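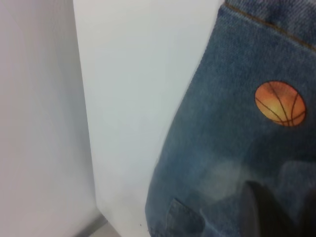

Wrist camera view: denim with the basketball, gripper finger at lower right.

Review: Iravent Jenier two-arm folding station
Seen at the Wanyama open day
Posted 2019-12-23 by Naomi Lema

I run the finishing room at a small garment rental business, and I went to the Wanyama open day to look at one machine, the Jenier from Iravent. It is a pair of robot arms that work over a table and fold clothes. I had a little over an hour with it. I did not get to run it on our own stock, so read this as a review of a demonstration and not of a machine in daily use.

The demo was run by Tumaini Swai, with Chepkoech Kaijage at the screen. They had shirts and towels on hand, but I asked to see denim. Denim is what slows us down. It is stiff at the seams and heavy at the waist, and anything with an elastic waistband will not lie flat however long you pat it.

Setup was quick. Swai picked the garment type from a menu, set the piece on the table and stepped back. There is no teaching step for a type it already knows. For a new one, Kaijage said you guide the arms by hand through the fold and repeat that 41 times before the results are worth using. That is a good part of a day for one style. We carry a lot of styles. 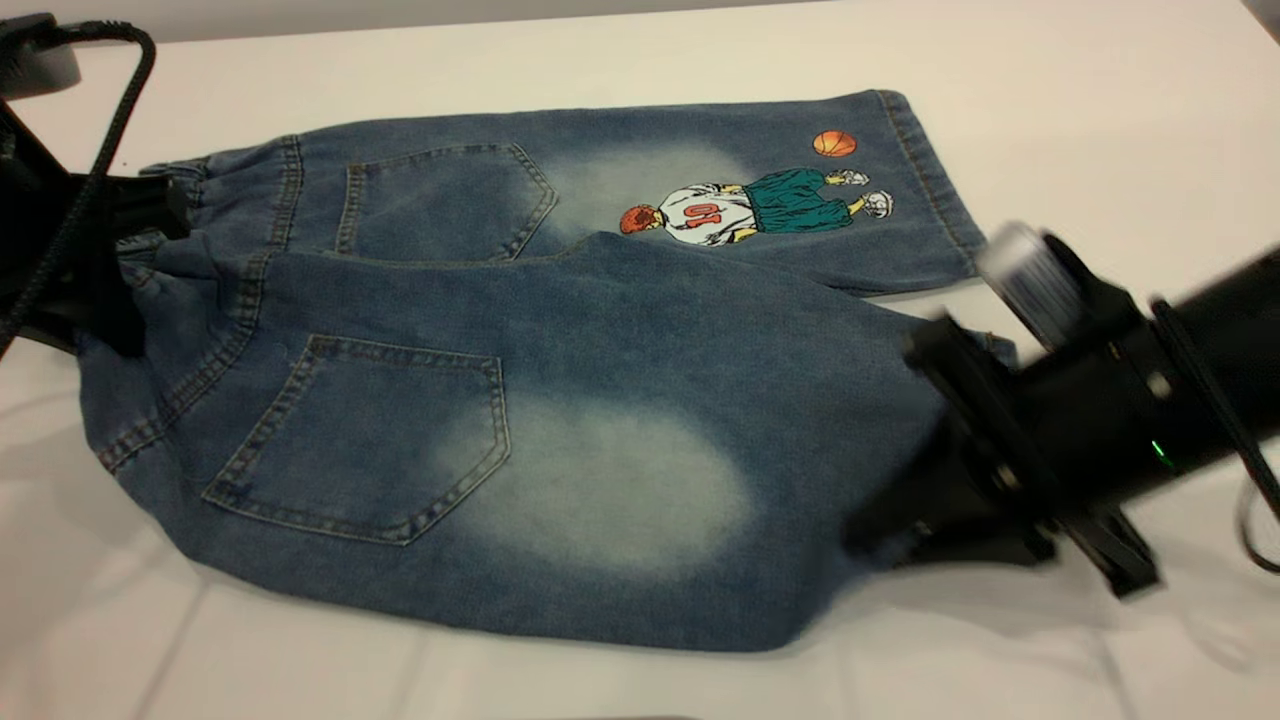
Mid-fold: left gripper at the gathered waist, right gripper at the leg end.

The basic fold is one leg over the other. One arm takes the waist and the other takes the leg end. I timed a full cycle, from the first touch to both arms clear, at 53 seconds. A person in my room does the same fold in much less than that, and Swai did not argue the point. Iravent's case is that the station can be left alone with a stack, and that one operator can look after several of them. I only saw one running, so I can't say how that works out.

The grip is better than I expected. I went over the denim afterward with my fingers and found no pulled stitches and no marks on the embroidery. The embroidery was my main worry, because we lost a run of patches to a press last April. Swai said the plates can be set to three levels of pressure and that the demo was on the lowest.

The waist is where it has trouble. On one run the arm took hold of a single layer of the gathered part and the whole piece turned on the table. The station stopped and asked for help on the screen, and Swai had to straighten the cloth by hand and press resume. On the next run it got through. I would rather have a machine that stops than one that folds a mess and moves on, but I would want to know how often it stops over a full shift. Kaijage gave me a log from their own test week with 102 denim cycles in it. She is going to send the list of stops separately.

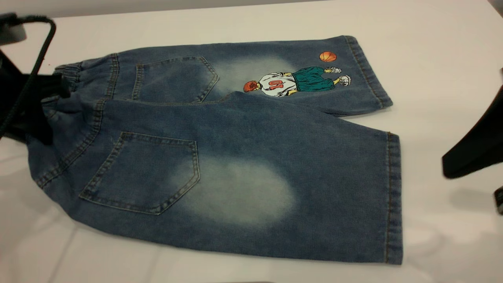 Denim piece lying pockets up, left gripper holding the waist end.

The edges did not line up as well as they do by hand. The legs were close enough for a shelf or a tote. They were not close enough for our boxed orders, where the fold shows through the window. Ulises Alarcón, who had come from a uniform shop and was watching next to me, thought it was fine for his work. He was more bothered by the cables, which hang in loops by the arms, and asked if there was a sleeve for them. There is, at extra cost.

Noise is low. You can talk over it without raising your voice. The table is white and smooth, and I would guess it needs wiping down a lot with dark indigo. I asked about that and was told a damp cloth is enough.

I compared notes later with Fatemeh Mousavi, who has had a Filitz folder for a while. Hers is a feed-through machine. It is faster on towels and flat sheets and no use for pants at all, so the two don't really compete.

Good points: gentle grip, stops when it is unsure, simple menu, quiet.

Bad points: slow, loose edges, weak on gathered waists, long training for each new style, cable sleeves sold separately.

The warranty is 2 years on the arms. Finger plates are treated as wear parts and are not covered.

I am not ordering one now. Iravent has offered to take a box of our own denim and run it, and I have said yes to that. I will add the stop list to this page when I have it.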